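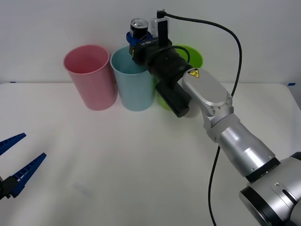 A short set of rules for shared tables

When a robot arm leaves its fence and comes to a table, the rules must come with it. In Cleltunby, a town with more packing sheds than cafes, a small automation firm called Lerum has spent most of the past year writing such rules. The result is a guide of 17 pages, and since May every new arm that the firm installs is delivered with a printed copy.

The guide is named Hadier, after the street where the workshop stands. It does not replace the national safety standards, and it says so in its first paragraph. The standards tell a company how to judge the risk of a machine. Hadier tells the person at the table what to do at half past seven in the morning, when the arm is switched on and the coffee is still in the other hand.

The coffee, by the way, is covered. Rule one says that any drink on the table must be part of the task. A can or a cup which the arm is going to move belongs there. A can which somebody is drinking from belongs on the shelf behind the door.

There are 64 rules in total, and I have read all of them. Many are small. Mark the working area with tape and replace the tape when it lifts. Leave the yellow warning labels where the maker put them, and never cover them with a stock sticker. Keep sleeves buttoned. Speak before you reach in, even if you believe you are alone in the room.

Other rules took much longer to agree. The longest discussion was about cables. A cable that runs to a wrist camera needs enough slack for the arm to turn, but a loose curve can catch on the next joint or sweep a light object from the table. The first draft gave one fixed length for all machines, and the technicians disliked it from the first day. The present text asks them to move the arm slowly through its whole range, by hand or at the lowest speed, and to watch the cable at each end of the movement. If it pulls tight or touches the work, it has to be routed again before anyone starts a task.

Two arms at one table have a chapter of their own. The guide treats an arm that is waiting with the same care as an arm that is carrying something. An open gripper that stands still looks harmless, and people tend to lean past it. Under Hadier, both arms must be stopped before a hand goes between them, also when only one of them has a job to do.

I was glad to find a page on practice objects. Lerum recommends that new operators begin with light plastic cups and drink cans, and leave glass for later. Objects should stand with clear space in front of them, and the distance from the edge of the table should be written down, so that another person can set up the same test next week. The guide also asks for a note of each failed grip. In its first eight weeks of training the firm collected almost 700 of these notes, and several rules were changed after they were read.

Not everybody is convinced. At Tapsell, a bottling company on the other side of the river, the production team tried the guide and kept only part of it. They found the paperwork heavy for a site with few staff, and they asked why a cup moved to a new position should need a fresh entry in the log. I think they have a point. The log sheet has too many boxes, and a tired person will fill them without reading.

Lerum has answered with a shorter sheet for small changes. A new gripper or a new tool still needs the full check – so does any change in speed – but moving an object within the taped area now takes one line and a signature. Tapsell is testing the shorter version on its evening shift, and the next edition of Hadier will wait for their comments.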